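Workshop Robotics, Unit 4 - Setting up the floor reference for the Lirkby cell

Notes by Ziad Bitar, for the Wed 7 August session

Last time we got as far as bolting down the base, so we're carrying on with the floor cross. I love this part of the job, because it's just tape and patience and you learn loads from it!

The cross gives the wrist camera something to find whenever the arm has been moved or serviced. Sweep the floor first, wipe it, then lay both strips and press them down with a roller.

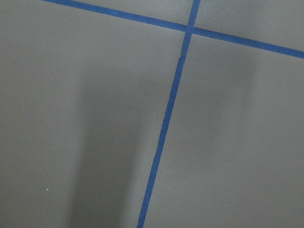
Fig. 1. Blue tape cross on the grey floor, from the wrist camera.

Look along the edges of your tape before you save anything. Any ragged bit or jog can fool the edge finder (I lost a whole afternoon to one in April), so keep the search window well away from it. Same goes for shadows and specks of dust - the Druteck software is quite happy to call a crumb a corner.

Set the arm speed to 200, send it to the viewing pose and save your reference under job number 2153.

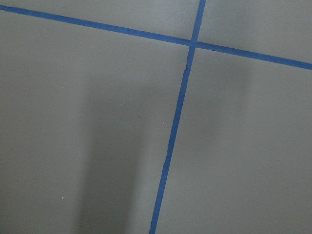
Then jog away, come back and take another. If the crossing point won't settle, check the wrist bolts before you blame the camera, and only then open the calibration page. Griffiths has the torque chart pinned up by the door.

For next week: read the Borkimholm maintenance sheet, pages on cable wear, and bring your logbooks.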